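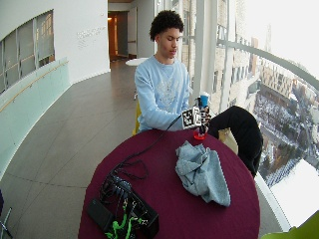
A gripper that costs 3,000 and drops a wet sponge is worse than one that costs 300 and drops it too, according to Leanne Yeoman, and she says it before we have even discussed which of the two I like better. I have thought of this remark many times during the weeks in which I compared hand-held grippers for this magazine. It is a little unfair to the expensive one, but only a little.

The question I wanted to answer was simple. If a small team wishes to teach a robot arm to do household jobs, and it collects the demonstrations by hand, which tool should the people hold? There are more of these tools on sale every season, and their brochures are all alike. They speak of payload and of frame rate. They say very little about the cable, the weight at the wrist after an hour, or how long it takes to get a tool ready after somebody has unplugged the wrong thing.

I tried two families of device. The first is worn on the hand and carries square black and white markers, which an outside camera reads to know where the hand is. The second is a gripper which you hold like a large pair of tongs, with a fisheye camera on it that looks along the fingers. From the first family I had the Flekton. From the second I had the Condari and the cheaper Birkett, and both of them send their recordings to the same software.

The marker method has one great advantage, that the hand remains a hand. You pick up a small lid as you always did, and you do not have to learn anything. Amra Kelmendi had never worn such a device, and after one short explanation she folded a towel with it and screwed the top on a bottle at her normal speed. The weak point is the outside camera. When the fingers turn away, or when a raised piece of cloth comes between the markers and the lens, the position is lost for a moment and the software must guess. With soft things this happens often. A towel is a very good instrument for hiding a hand.

And then there is the wiring. The Flekton needs its box near to you, and the cable goes across the same table where you are working. I learned to lay it out before anything else and to keep the objects on the other side. Howard Bainbridge, who has set up more of these sessions than he wants to remember, puts the box on the floor. I tried that and stepped on it.

The hand-held gripper has the opposite character. It carries its eye with it, so it does not matter where the walls are or who is standing behind you. For this you pay with clumsiness. During the first morning I could not pick up a flat lid at all, I only pushed it over the cloth until it fell. The view is also strange for a person who sees it for the first time, because everything close becomes very big and straight lines become bent. The learning software does not mind this, but the human who must check 2,000 short recordings does mind.

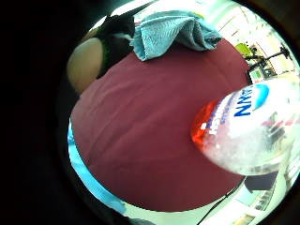 Close work with the fisheye lens: towel, burgundy cloth and a red-capped water bottle.

Transparent plastic was the test in which I expected the largest difference between the Condari and the Birkett, and I was wrong. Both cameras have trouble with it. The bottle takes its colours from the room, so when the light changes, the bottle changes also. Where the two tools do differ is in the fingers. The Condari has soft ones which close around a bottle and hold it without much force. The Birkett has harder ones, and a thin bottle makes an unpleasant noise between them. On the towel it is the Birkett which wins, for its narrow tips can take a single fold while the soft fingers take three.

Hayley Lambert asked me which controller I had used on the arm afterwards. It was the Plurkton, in version 2, and I mention it mainly as a warning. Its delay is small but not constant, and I lost an afternoon blaming a gripper for a fault that was in the controller settings. Check this first, with an empty gripper and a slow movement.

For a team which works mostly with cloth and has a quiet place with a good fixed camera, I would take the Flekton and buy a longer cable. For a team which moves from room to room, the Birkett is enough to begin with – the price leaves money for a second set of fingers. The Condari is the nicest to hold and I was sorry to send it back, but I could not find in my recordings the difference that the price promises.

Leanne has asked to keep the Birkett until May. She is still trying it with the sponge.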